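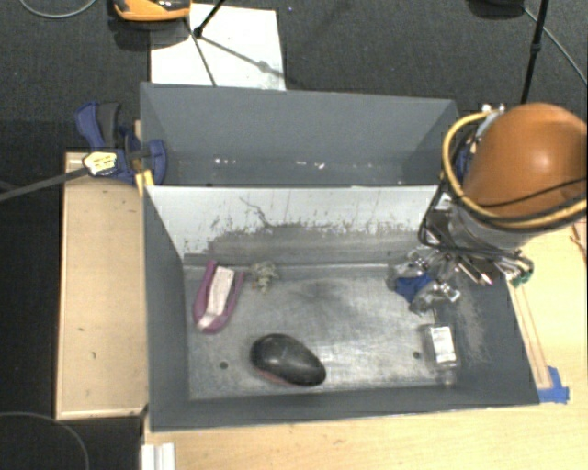
Grey divided bin, front compartment: worn floor, scuffed right wall.

Workshops > Shared Spaces > Checklists > Storage and Benches

Home | Opening Hours | Classes | Tool Library | Checklists | Contact

12/3/19
By the Sayce Lane workshop desk

Storage and bench check, main room and back store

What a pleasure to go round the building with the new sheet! It fits on two sides, the boxes are big enough to write in, and the order follows the way you walk (door, benches, racking, bins, back store, door again). Comments are under each line. OK means leave it alone, WATCH means look again next time, FIX means it goes on the job list today.

1. Front door and ramp
Door closes fully on its own: OK
Ramp grip strips flat and stuck down: WATCH
Comment: second strip from the top is lifting at one corner. Pressed it back and it held, but have a look after the next frost.
Mat inside door lies flat: OK

2. Benches
Legs tight, no rocking: OK on all except bench 5
Comment: bench 5 rocks towards the window. One bolt was only finger tight. Nipped it up and it is better, still not perfect. FIX, wants a new washer.
Tops free of splinters and raised screws: OK
Comment: the sanding done in October has lasted beautifully. You can run your palm the whole way along bench 2 now, which you really couldn't before!
Vices open and close freely: OK
Comment: the old Vendton vice is the nicest thing in the room. One drop of oil and it spins.

3. Racking
Load label on every bay: FIX
Comment: label missing on the end bay. The others all read clearly.
Feet bolted to floor: OK
Heavy items on bottom two shelves: WATCH
Comment: mostly good. Two boxes of tiles had crept up to shoulder height, now moved down.
Gap between top shelf and sprinkler head: OK

4. Open bins and trays
Walls sound, no sharp edges: WATCH
Comment: paint wear is fine and we don't mark a bin down for looking tired. What we want to know is whether bare metal has a burr on it. Use a gloved fingertip along the top edge, then the divider, then into the corners. Any burr gets filed the same day.
Divider firm when pushed: OK
Floor holes clear: OK
Comment: poke through with a bit of wire if in doubt.
Bins swept out: WATCH
Comment: little specks build up in the narrow compartments where a brush won't go. The thin nozzle on the Candusov vacuum is brilliant for this, please try it.
Stock number on card matches stock in store: OK
Comment: screws counted by weight, 2,572 on the card, and the scales agreed. Very satisfying.

5. Back store
Light works, switch not cracked: OK
Solvents in the metal cabinet, lid on every tin: OK
Comment: best this has ever been. Whoever wrote the dates on the tins, thank you, it saved ages.
Steps: feet, treads, locking bar: FIX
Comment: small steps are missing one rubber foot. Tagged and put behind the door. Do not use, even for a minute.
Floor clear for full width of door: OK

6. Electrical
Leads not pinched or taped: WATCH
Comment: the long orange lead has a kink near the plug. No damage to the outer cover.
Test stickers in date: OK
Solaten lamp on bench 3: OK
Comment: new bulb, lovely bright light, and the arm stays where you put it.

7. Fire
Extinguisher pins and gauges: OK
Route to rear exit clear: OK
Blanket on hook by sink: OK

Job list from today
Washer for bench 5
Load label, end bay
Rubber foot, small steps

The whole round took some 25 minutes, including the bench bolt. Spare sheets are in the tray under the phone. Please write the comments in pen, pencil fades to nothing in the folder.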